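Kulia Open Day

The Kulia Open Day is a public demonstration of household robot software held once a year by Stenance, a small robotics developer. Visitors watch simulated rooms on large screens, try simple fetch and place jobs from a keyboard, and talk with the people who build the rooms. Kulia is the name of the simulator. The event takes its name from it, though older flyers say "Stenance Open Day" and both are still in use.

Background

Stenance started letting people in during May, at first just families and a few school groups. No stage, no booking. Two screens in a hallway and a sign-up sheet. The event was later moved to spring to stay clear of exam time, then extended to a full day.

Kulia itself is older than the open day. Began as an in-house tool for testing grasp planning without wearing out hardware. Rooms were built by hand, one at a time, and loaded from a plain text list. The current version puts furniture into rooms automatically, then sets small objects on top of it. A person checks the result before it goes to the public screens.

Best known edition: 2018-10-14. Attendance was given as 1,155, counted at the door, and it was the first year the Vörös planner was shown to the public.

Format

The day runs in sessions of 30 minutes. Each session has three parts — a short talk, a run on the big screen, then keyboard time for whoever wants it. Groups are let in by colour of wristband. Latecomers wait for the next one.

The talk is kept simple. A presenter explains what a surface is to the planner, what an object is, and why the two get mixed up. Small things lying on flat tops are the usual example. Stools, plant stands, bins, shelves, window sills. Anything with a top can end up as a place to put something, and visitors are asked to call out which tops in a room they would use and which ones they'd leave alone.

Rooms on the public screens are rendered at low detail so that the machines can keep up. Curved edges come out in flat segments, and far-off textures go blurry. Regular vistors are used to it.

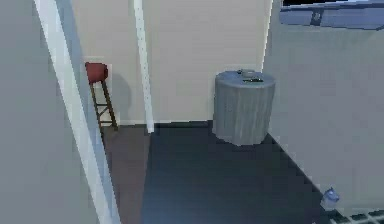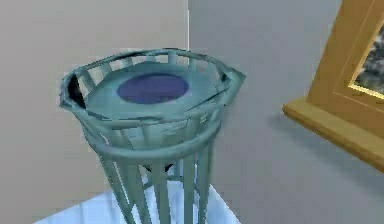 Views from the Kulia rooms: a gray container with small objects on its lid, by a red-seated stool; a teal plant stand with a dark blue disc on it.

Keyboard time is the most popular part and the part that runs over. One person drives, the rest give advice. Jobs are printed on cards and sorted by difficulty. Easy cards ask for one object to be moved to a wide surface. Harder cards ask for a narrow one, or for a reach over a raised rim. There is a card that asks for nothing to be moved at all, only for the view to be turned until a given object can be seen, and plenty of people get stuck on it.

Software shown

Kulia. The simulator. Handles the rooms, lighting and contact between objects. Public build is cut down from the one used in house; no saving, no room editor.

Vörös. The planner. Picks where to reach from and in what order. Runs on a separate machine beside the screen, with its own small display listing the steps it's thinking over. Up to 300 candidate reaches are tried for each job before one is chosen. At the open day this is slowed down on purpose so the list can be read.

Irken. The scoring tool. Marks each run on time, bumps and final position. A perfect mark is 900. Scores are wiped at closing time and no prizes are given, which has been grumbled about.

Surfaces and placement

A fair bit of the talk is about rims. A flat top with no edge is easy to reach but things slide off it. A recessed top holds things in place, but the fingers need to come down from above and stay clear of the rail on the way in and the way out. Vörös treats these as two different kinds of surface and keeps seperate rules for each.

Height matters too. Tall furniture in a corner leaves two walls to avoid, so the approach has to come from the open side. Presenters usually run one corner job per session. It takes longer than the others and draws the most questions.

Lids are a sore point. Kulia counts a closed lid as a surface, same as a table. Some visitors say a lid should be left clear in case the thing needs opening. Stenance has said the rule is under review. No change yet.

Reception

Mostly warm. Parents like that there's no sales pitch and that the keyboards are at a child's height. Teachers have asked for the job cards to take away, and a printable set was put out afterwards. Common complaints: noise, the lineup for the third session, not enough chairs, and the lack of a real arm on the floor. Stenance's answer on the last one is that the day is about the software, and hardware tours are run at other times for smaller groups.

See also

Vörös (planner)
Irken scoring
Stenance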